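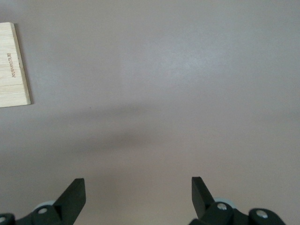 Figure 1. Tabletop with a light-colored wooden piece at upper left. The small dark lettering is too small to read at this size.

4. What people do with a mug tree

4.1 The table before the mugs

I want to slow down at this point and talk about the table, because in my first draft I ran straight past it and Seo-ah Ki (who read every version of this paper, bless her) wrote "where does any of this HAPPEN?" in the margin. Fair question! So: it happens on a tabletop, a grayish-mauve one with a matte finish and no pattern, and the light falls on it unevenly. I liked it right away. Patterned tables pull people into lining things up with the pattern, and I wanted to see what they would line things up with when there wasn't one.

Mostly they didn't line things up at all. The wooden piece in Figure 1 sits a little askew, and that is a very ordinary way for a flat thing to lie on a table in my notes. People put a board down at whatever angle their arm was at, and then they work around it. I had expected a lot of squaring up of edges. I'd even made a column for it in my coding sheet (it was called "squaring," and it stayed nearly blank for the whole of October, so in the end I folded it into "small adjustments").

The other thing I started noticing is how much people like a gap. Give someone a wide bare table and a few kitchen things and they'll push the things toward one side or the far end and keep the rest open. Helmi Mäkelä calls this "saving the middle," and I've borrowed the phrase throughout. It came up in the Clukombridge kitchens and again in the Tumora ones, where the tables were a good deal smaller and you'd think there was no middle to save.

4.2 Hanging and standing

Now for the mug tree, my favorite object in the whole study and the reason I got into this. A mug tree is a funny piece of furniture. It takes something that stands perfectly well by itself and asks you to hang it up by the handle. You save some table, you lose some reach, and you have to think about which way the handle faces, every single time, for every mug.
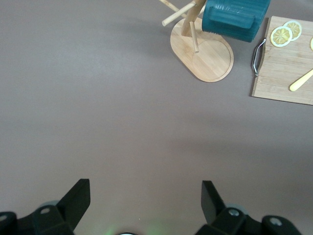

Figure 2. Light wooden mug tree with a dark teal ribbed mug hanging to the right of the post.

The tree in Figure 2 is a nice plain one. It has a pale bamboo base shaped like a stretched-out oval, a thick post, and slender pegs coming off it, one with a rounded end. Look at the circular groove in the base, toward the near end. I have a soft spot for that groove. When I showed trees of this type to people in Lim, they kept coming up with jobs for it: a place for the sugar bowl, a coaster, somewhere to park the mug you're in the middle of using. One woman was sure it was for a candle and I couldn't talk her out of it (I didn't try very hard). I never found any instructions that settled the matter, so I'm leaving it open, and in the coding I simply wrote "groove, used" or "groove, not used."

Pegs get picked for reasons that took me a while to see. I went in thinking height would matter most, with the top pegs for the mugs people rarely touch and the low ones for daily use. There's a bit of that. But what people talked about, over and over, was the side. They have a mug side and a spare side. The mug side is the one their hand gets to first, and it fills up before the other one does, even when that makes the whole tree look lopsided. Several people told me they worry about it tipping. They load it lopsided anyway!

Ribbed mugs deserve a word too. I logged 3164 separate handlings in the full set, and I went back through the ones with grooved or ribbed mugs to see if people held them differently. My impression is that they take hold of the body more often and the handle less, and that they are a bit more relaxed about it. I say impression because I was the only coder on that pass, and I already knew what I was hoping to find. Helmi has offered to recode a sample of 300 blind and I've said yes please.

4.3 Taking down, putting back

Taking a mug off a peg is two moves, a lift and a pull, and most people run them together so smoothly that I stopped being able to separate them. Putting one back is where things slow down. The handle has to find the end of the peg, and you often can't see the end of the peg, since your own hand and the mug are in the way. People tilt their heads. They touch the mug lightly to the post first and then slide outward, or they come in from the tip and feel for it. I ended up with 6 labels for putting back and only 2 for taking down, and I think that lopsidedness is real and not just me getting carried away with labels (Seo-ah disagrees, and her comments on this are in the appendix).

The upward slant of a peg helps once the mug is on, of course, and gets in the way a little while it's going on. In the Rornedard kitchens, where a few households had trees with flat, level pegs, putting back was quicker but people fussed afterward, nudging each mug in toward the post. I'd love to have more of those. There weren't enough to say much.

One last thing before I move on to drawers. I asked everybody where the first mug goes on an empty tree, and almost everybody answered without stopping to think, and then a good many of them did something different when I handed them a mug. I've kept both the answer and the action in the tables, side by side, and in the next section I do the same for spoons, where the gap between the two gets a lot wider.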